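Plugging In, Slowly: Pictures From the Mallet Sessions

Welcome to the gallery, and thanks for clicking through from the newsletter! Mallet is our little remote-control project, where a person steers a pair of robot arms through a fiddly job over and over until there's enough good material for the arms to have a crack at it themselves. We've done folding, we've done stacking, and we've done a very frustrating fortnight with jar lids that I won't go into. Then Semside, who look after a lot of server rooms, asked if we'd have a go at network cables, and I said yes before I'd really thought it through.

I've been doing most of the driving for this one, so the captions are mine and so are the grumbles. The full log has 3,955 attempts in it (good, bad and embarrassing) and you'll be pleased to hear they aren't all on this page.

The switch and the yellow cable

An Ethernet plug is a horrible thing to put in by remote control. When you do it with your own fingers you wiggle it a bit, feel the edge of the port and in it goes, and you couldn't tell anyone how you did it. Take your fingertips away and all you've got left is your eyes.

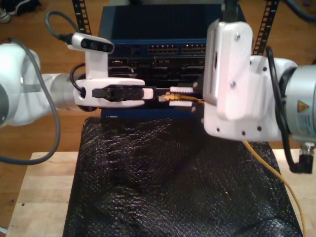 I line up first and push second, every single time, and I make everyone who has a turn at the controls do the same. My favourite approach is to come in dead level and stop just short, then let go of my breath and nudge. If you come in crooked the plug catches on the lip of the port, and the temptation is to shove. Don't shove! Back right out and start again. A clean retry teaches far more than a messy save, and it took me most of a week to believe it.

The other arm is the one visitors always ask about. With a job like this I like having a second hand near the work, mostly for keeping a cable from wandering, but it's also very handy for getting in your own way. I've bumped one gripper with the other more often than I'd care to admit — my neighbour at the Dokby open day managed it twice in one go, so I feel a bit better.

A word on the black cloth under the switch. It's crinkly and it's shiny, and I grew fond of it.

Holding on to the plug

Half of the trouble starts well before you get anywhere near a port. If the plug sits a touch skewed in the fingers, every bit of careful lining up afterwards is wasted, and you end up chasing the error all the way in. So I have a look at the grip before I move off, and if I don't like it I put the plug down and pick it up again. Toothed fingers are my pick for this job, although we had a proper argument about them over lunch.

The cable has opinions too. A long curve hanging off the back of the plug tugs at it as you travel, only a little, and you learn to take the turns gently. I drive in blocks of 49 attempts with a cuppa in between. Any longer and my hands get lazy, and lazy driving shows up later in what the arms learn, in the most unflattering way. You see your own bad habits played back at you!

Evenings suit me best. The phones stop, the building goes quiet, and I can put the radio on. I've had sessions that started at 7 and finished well after I'd promised to be home. 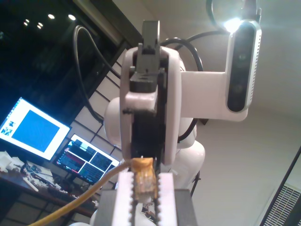 What's coming up next

Skomudent have lent us a box of assorted connectors, so the next gallery will have a bit more colour and a lot more swearing. I'd also like to try unplugging, which sounds easy until you remember the little clip that has to be squeezed on the way out. Two of our regular drivers have put their hands up for that one already, and they're welcome to it.

If you'd like a turn at the controls, Sunday afternoons are open to anyone who's patient and doesn't mind being told to back out and start again. Bring a jumper, the heating's hopeless.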